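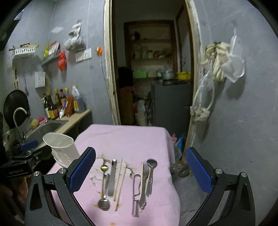

Mixed cutlery and table linen: frequently asked questions

Can metal and wooden utensils share one drawer section?
Yes, provided everything is fully dry. Wooden chopsticks take up moisture from damp metal and will mark. The Arndale insert has a narrow channel along one side for them.

How should I sort a mixed lot?
Lay everything out on a cloth first. Group by length, then by type. Sorting by colour or finish is not recommended, as gold and silver pieces of the same length stack well together.

Which way round should spoons go?
All bowls to the back of the drawer. Laying them alternately saves a little width but makes them slower to pick out.

Where do peelers go?
In the wide rear section. Looped or bent handles catch on fork tines if the two are mixed.

Can gold-coloured spoons go in the dishwasher?
Check the maker's instructions. If there are none, wash by hand in warm water and avoid scouring powder. Plated finishes wear first at the edge of the bowl.

How do I clean patterned handles?
Use a soft brush and washing-up liquid. Polish left in the pattern dries white and is hard to remove.

Does the Pestadum cloth need ironing?
No. Hang it by the short edge. Printed cloths may be pressed on the reverse at a low setting. Wash at no more than 40 degrees.

What size is the insert?
Part 802 is 48 cm deep and 41 cm wide. Part 633 is the same depth with one fewer channel. Measure the inside of the drawer at the base, as many sides taper.

Can I order a single divider?
Yes. Quote the part number and state left or right. Dividers from the older Prodcombe range do not fit.

Who do I contact about a missing part?
Write to Justinas Org in spares. Orders placed before March are handled by Urbonaitė, and the address is on the delivery note.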